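Solby G2 Two-Finger Gripper with Wrist Camera

Equipment Review and Spec Page
Drencombe Robot Parts, Test Bench Notes
Reviewed by Siv Hägglund
Updated 2023-04-29

Price: $1,960, gripper and wrist camera together
Stock: ships from our shelf
Fits: any arm with the standard round flange. The Mahlangu arms need the adapter plate, sold separately.

What's in the box

Gripper body
Two rigid fingers with removable pads
Wrist camera and bracket
One power and data cable
Mounting screws, hex key, printed quick start sheet

Not in the box: spare pads, a strain relief clip, a controller.

Overview

Solby calls the G2 "household ready." We sell it, so take this how you like, but I don't think any gripper at this price has earned those words. The G2 is a decent two-finger gripper with a camera that does most of what it should and a manual that leaves out things you'll need. If you want something for a fixed bench with known parts, you can stop reading and buy the cheaper G1. The G2 only makes sense if you plan to pick up objects that weren't made with robots in mind, and that's where I spent my time with it.

I ran it next to the Flevham Soft Three, which costs more and gets recommended a lot by people who haven't had to replace its fingers. Both went on the same arm, with the same controller and the same operator.

How we tried it

Solby's own demo uses wooden blocks on a white table. I have no idea who needs that. We went for the kind of job people call us about: hotel room and rental kitchen work, with cups, saucers, bottles, and small packets on a tray, on a stone counter under ordinary room light. We used thin plastic cups because they're the thing most likely to show up a bad force setting. A ceramic mug will forgive nearly anything. A thin cup folds when you squeeze too hard and slides when you don't squeeze enough, and the space between those two is small. 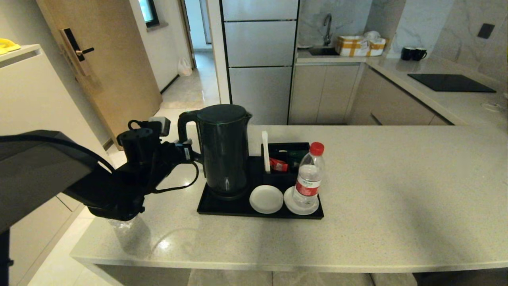
With the factory settings, the G2 grips too hard. The lowest of the 5 force presets is labeled "delicate" and it still put a crease in the first cup we gave it. You can go under that preset, but only through the raw command, and the quick start sheet doesn't mention the raw command at all. It's on page 17 of the full manual, in a table, with no units. I asked Solby about the units in February and got a link to the same table.

Once we had a lower value dialed in, holding was fine. Letting go was less fine. The fingers open at one speed, and a light cup tends to stick to a pad on one side and get dragged as the hand opens. A slow-open setting would fix it. The Flevham has one.

Grip and pads

The pads are the best part of this gripper. They're easy to swap, they don't leave marks on glossy surfaces, and they wipe clean. Flat packets like tea and sugar are still a problem. The fingertips are too thick to get under anything lying flat, so you end up pushing the packet around until it meets an edge. If packets are a big part of your work, look at the thin-tip kit or look at suction. I'd look at suction.

Bottles are easy. Saucers depend on how much rim you can reach. Handles are fine as long as the arm has room to come in from the side, and that is more a question for your arm and your planner than for the gripper.

The camera

The wrist camera sits high enough to see past the fingers, which sounds like a low bar until you've used the Flevham bracket. Color is good. Depth is where I'd be careful. Clear plastic is hard for every depth camera in this price range, and the spec sheet line about "reliable sensing of transparent objects" should be read as advertising. On clear cups we got holes in the depth map at most angles, and polished stone with a light over it gave us false points. We ended up finding the cup in the color image and taking the height from the counter. That works on a flat counter. On a cluttered shelf I wouldn't count on it.

Cable

My main complaint. The supplied cable is long and stiff, and it needs a wide loop to let the wrist turn. A loop like that will find whatever stands tall near the arm. Buy the strain relief clip, run the cable back along the forearm if your arm allows it, and check the full wrist range by hand before you let it run. Solby says a shorter cable is planned. They said so last year too.

Against the Flevham Soft Three

The Flevham is gentler out of the box and opens more gracefully. It's also bulkier, so it does worse in tight spots such as a loaded tray, and its soft fingers wear. Its software is better written. I'd pick it for fruit and baked goods. For mixed kitchen items I'd pick the G2, without much joy, mostly for the slimmer hand and the cheaper wear parts.

Controller notes

Works with the Mahlangu controller after a firmware update. Do the update before you mount anything, as it resets the finger zero position and the gripper will close fully on restart. Keep your hands clear. The update takes 8 minutes and shows no progress bar, so leave it alone.

Third-party controllers are supported "in principle," according to Solby. We've only sold it with the Mahlangu and can't help you with the others.

Who should skip it

Anyone expecting to unpack it and have it handle thin plastic the same afternoon. Anyone without a person on hand who can write a few commands. Anyone whose main job is flat packets.

Returns

Unused units can come back in the original box. Used units can come back if the fault is in the gripper. A creased cup isn't a fault, and we've had that conversation already.

Related items

Thin-tip finger kit for G2
Strain relief clip, forearm mount
Adapter plate for Mahlangu arms
Replacement pads, pair
Solby G1, no camera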